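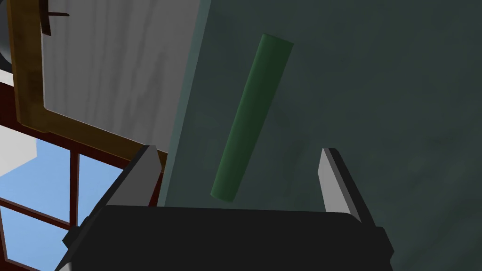
A green rod just above the gripper, in simulation.

I've been answering questions on Rivix for a little over two years now, and in all that time I had never sat down and asked myself what an edit is for. I'd simply made them. A missing comma, a stray "thanks in advance", a title that said "Help please!!" and nothing more — I'd tidy it up, press the button and go and put the kettle on, feeling that I'd done a small kindness to a stranger.

Then last week one of my own posts was edited, and I was surprised by how much I minded!

It was an old answer about word origins, one I was rather fond of. I'd written that a certain word "wandered into English by the back door", and somebody had changed it to "entered English indirectly". They'd also taken out my little aside about my grandmother, who used the word for a kind of bread basket. Everything left was correct. It was shorter, too, and I dare say clearer for anyone in a hurry. But I read it through and it didn't sound like me any more, and there was my name still sitting underneath it.

I grumbled about this to Aurora Vieira, who has been on the site far longer than I have (she goes by Fonseca there, after the street she grew up on), and she asked me very gently whether I'd looked at my own editing history lately. I hadn't. So I made a pot of tea and went through the whole of it, 255 edits, from the first nervous apostrophe onwards.

Well. Most were fine, I think. Spelling, broken links, a quotation that had lost its closing mark. But 81 of them had changed the way somebody put something, where the way they'd put it was perfectly all right to begin with. I'd swapped "loads of" for "many" over and over. I'd taken "I reckon" out of a lovely answer from a chap in Gravolville who plainly did reckon, and had every right to. Not one of these people had complained, which made me feel worse about it.

I've written back to two of them to say sorry, and one has already replied to say she'd never noticed, and would I like her recipe for quince jelly. (I would, and I've bought the quinces.)

I put a question about all this on the site's discussion page, and the answers were kinder than I deserved. The one I've copied into my notebook came from a user called Cillarell, who said she reads the post aloud before touching it, and if she can hear a person talking she leaves the sentence alone and only mends what's broken. I tried it this morning on a long, rambling question about plurals. I fixed one "there" that should have been "their" and left the rest exactly as it was, brackets and all.

As for my own answer, I've put the back door back in. The bread basket too, though I did keep the other editor's comma in the second paragraph.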